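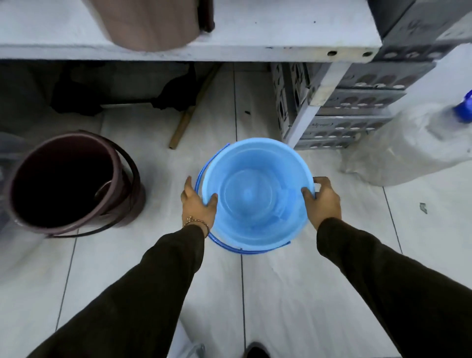 Light blue plastic bucket with wire handle, empty.

Measuring mains flow rate with a bucket – how accurate is it, and where should I take the reading?

Asked in Plumbing and Heating – 3 answers – 347 views

I am trying to establish the incoming flow rate at my house before choosing a replacement for a vented hot water cylinder. The installer's quotation specifies a Dosard unvented cylinder and states a minimum dynamic supply of 20 litres per minute at the stop tap. He did not measure anything on his visit. I would like to have my own figure before I sign.

Method so far: household bucket under the kitchen cold tap, tap fully open, stopwatch on the phone. The bucket has no graduations that I trust, so I filled it by weight on the bathroom scales. I marked the 5 litre level with tape on the outside, having subtracted the weight of the empty bucket. Time to reach the mark was 27 seconds at seven in the morning and 24 seconds in the middle of the afternoon. By my arithmetic that is 11.1 and 12.5 litres per minute.

This is well short of the required figure. Before I go back to the installer I have these questions.

1. Is the kitchen tap a valid place to measure, or is the tap itself the restriction? It is a Mernix monobloc with an aerator and flexible tails.
2. Is the difference between morning and afternoon real or within the error of the method?
3. If the supply is inadequate, is an accumulator worth considering? The neighbour has a Lecomte one and is satisfied with it, but his house has one bathroom and mine has two.

The supply pipe is black plastic where it enters under the sink, 25 mm outside diameter. I do not know what it is between there and the boundary. The house dates from the 1930s. Internal pipework is 15 mm copper throughout as far as I can tell.

Romain Vidal

Answer 1 – accepted – 118 votes

The bucket method is fine. The place is wrong.

A monobloc mixer with flexible tails will often pass 8 to 12 litres per minute regardless of what the main can deliver. The bore of the tails is small, commonly 8 mm or less, and the cartridge and aerator add more resistance. Your reading tells you what the tap can do. It says very little about the supply.

Test as close to the internal stop tap as you can. In order of preference:

A drain cock directly above the stop tap, if it is a full bore type. Most are not, so treat a low reading here with suspicion.
A temporary full bore lever valve fitted on the first section of 15 mm, discharging through a short length of hose.
An outside tap, if it is taken off near the stop tap. Remove any hose connector first. If there is a double check valve in the line, expect a lower reading than the true one.

Check that the stop tap is fully open, and the one at the boundary as well. I have seen several complaints of poor flow that were settled by two turns of the outside stop tap. If it is stiff, do not force it. The water company is normally responsible for the one in the footway.

On timing error: reaction time at each end is perhaps a quarter of a second, and judging the level through turbulence adds more. Say one second in total. On a 25 second fill that is 4 per cent, so your two readings (27 and 24) are probably different in fact, but only just. Repeat each three times and take the mean. At higher flow rates the error grows, as the fill is shorter. At 25 litres per minute the same volume takes 12 seconds and a one second error is over 8 per cent. Weigh the filled bucket after a fixed time instead of watching for a mark. Run it for exactly 20 seconds, weigh, subtract the empty weight, multiply by three. One kilogram is one litre for this purpose. Make sure the bucket will hold the full 20 seconds' worth before you start.

Put the bucket on the floor or in the sink before filling. Holding it under the tap as it gets heavier moves the level about and makes the mark harder to read.

You also need pressure, and specifically pressure while water is flowing. Static pressure on its own is of limited use. Fit a gauge to one outlet, open another, and note the reading with a known flow. The two values together are what the cylinder manufacturer wants.

Answer 2 – 5 votes

Agree with the above on location. Adding something on question 3, which was not covered.

An accumulator stores mains water at mains pressure. It improves flow for a limited period and then has to refill. It does not raise the pressure above the highest the main reaches. If your static pressure is below 2 bar I would not bother with one. If it is 3 bar or over and the flow is poor, it can work well.

Look at usable volume and not the volume on the label. A vessel sold as 300 litres may give half of that or less, depending on the precharge and the supply pressure. With two showers running at 10 litres per minute each, and 12 coming in from the main, the vessel is supplying the other 8. Work out how long your household showers for and size from there. Also check the floor. A full vessel of that size is a considerable load.

Before spending on storage, find out what the supply pipe is. In a house of that age there may be half-inch lead or galvanised iron between the boundary and the 25 mm plastic. Replacing only the last metre or so indoors was common and makes almost no difference to flow. Replacing the whole run may solve the problem outright. Some water companies will replace their side of a lead supply if you renew yours – ask before you dig.

Answer 3 – 2 votes

I had a Skavberg cylinder put in last June and never measured anything. Showers are ok. If you run the kitchen tap the upstairs one drops a bit but you get used to it. I would just take the aerator out and try again, mine was full of grit.

Comment on Answer 1 from Romain Vidal

Thank you. The outside tap tees off 300 mm above the stop tap, so I used that, by the weighing method. Mean of three runs at seven in the morning was 18.4 litres per minute. The internal stop tap was already fully open. I have not been able to lift the cover of the outside one. No gauge yet.

Comment on Answer 1

Does the outside tap have a check valve in the body? Many recent ones do. If so, 18.4 is a minimum and you may be over 20 at the stop tap itself. Get the gauge reading before ruling the cylinder out.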